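The bench at the end of our bed went in August. It was a good bench, but it had turned into the place where clothes that were worn once and not dirty enough to wash went to live, and you could no longer sit on it to put on socks. Stavros Kontogiannis from two doors down took it for his hallway and it fits there much better.

I expected the clothes to move to the chair. They moved to the bed runner. I had never really thought about what a bed runner was for. Ours is gray and came with the bedding set, and I used to fold it up and put it in the closet every night like a hotel. Now I leave it on all day and use it as a sorting table. Anything I take off, or pull out of the bathroom, or find on the floor gets dropped on the runner first. At night the runner has to be clear or I can't get into bed, so it does get done, even if some nights it gets done at 11.

The other half of the system is a woven basket on the floor by the foot of the bed. Towels and cloths go straight in. Clothes get looked at. If it can be worn again it goes on a hanger, and if it can't it goes to the wash with everything else. I tried a lidded hamper first, a Vatwood one, and sent it back. With a lid I just piled things on top of the lid.

Hyun-seo asked me if the basket gets in the way when you walk around the bed in the dark. Yes, a little. I kicked it twice the first week. It can be pushed under the bed at that end, and that solved it.

Things I would do differently: get a darker runner, maybe. Black clothes show up well on the gray, so you don't miss them, but pale ones blend in and I have made the bed over a shirt. Also wash the runner more often than you think. It takes 30 minutes on the short cycle and dries over a door.

A black garment on the runner, waiting its turn:
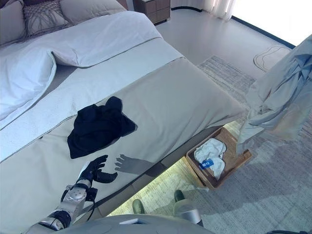
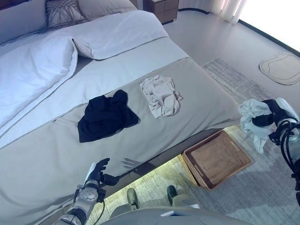
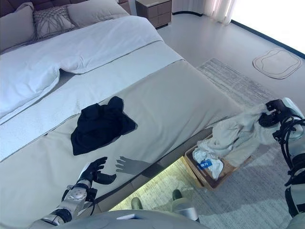

The duvet is a separate problem. I fold it back in the morning and leave it like that until after breakfast, and by then I have usually forgotten about it. Bart Michiels told me to skip the top sheet completely and I might try that when the weather cools off - he says it cuts making the bed down to one pull. I like a top sheet though.

Next is the nightstand drawer. I opened it Wednesday to look for a charger and closed it again.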